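Der Brief der Hausverwaltung Etier kam an einem Dienstag. Chanida Chuensuk las ihn im Stehen, noch im Mantel. Die Miete für die Wohnung in der Istmont stieg auf 413 Euro, bisher waren es 400 gewesen. Sie legte den Brief auf den Kühlschrank und setzte Reis auf.

Seit dem Tod ihres Vaters im Oktober wohnte sie allein. Er hatte 47 Jahre auf dem Fluss gearbeitet, erst auf Kähnen, dann auf der Fähre nach Nakpan, und er hatte kaum etwas hinterlassen — ein Radio, zwei Anzüge, ein Heft mit Wasserständen. Das Heft las sie abends. Hinter manchen Tagen stand ein Name, den sie nicht kannte: Somkiat.
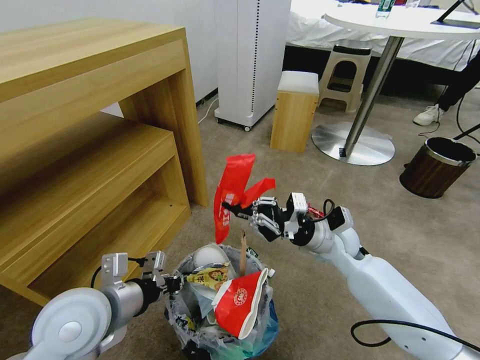
Wer war Somkiat?

Ein Maschinist, der vor ihrer Geburt mit dem Vater gefahren war und ihm damals Geld geliehen hatte.

Das erfuhr sie von der alten Frau am Fahrkartenschalter, die auch wusste, wo er jetzt wohnte. Chanida schrieb ihm eine Karte. Nach einer Woche rief er an. Seine Stimme war leise, und im Hintergrund lief Fußball.

»Ihr Vater schuldet mir nichts«, sagte Somkiat Limsakul. »Er hat alles zurückgezahlt. Nur das letzte Mal ist er nicht gekommen.«

»Wie viel war das?«

»75. Aber darum geht es nicht. Wir wollten essen gehen.« 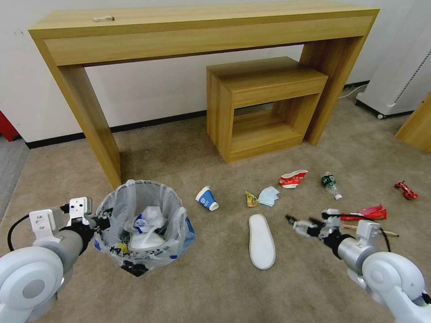 Teppich, Konsolentisch, Pappbecher

Am Sonntag fuhr sie mit der ersten Fähre hinüber. Es war neblig, und das Boot lag lange vor der Anlegestelle, bis die Leine fest war. Somkiat wartete unter dem Dach. Er war kleiner, als sie gedacht hatte, und trug eine Krawatte.

Sie aßen Fischsuppe in einem Lokal am Hafen. Er erzählte von einem Winter, in dem das Eis die Schraube verbogen hatte, und wie ihr Vater drei Tage lang nicht von Bord gegangen war. Chanida hatte das Heft mitgebracht. Er blätterte darin, hielt bei einer Seite an und korrigierte mit dem Kugelschreiber einen Wasserstand.

»Da hat er sich verlesen«, sagte er.

Sie bezahlte die Suppe. Die letzte Fähre ging um sechs.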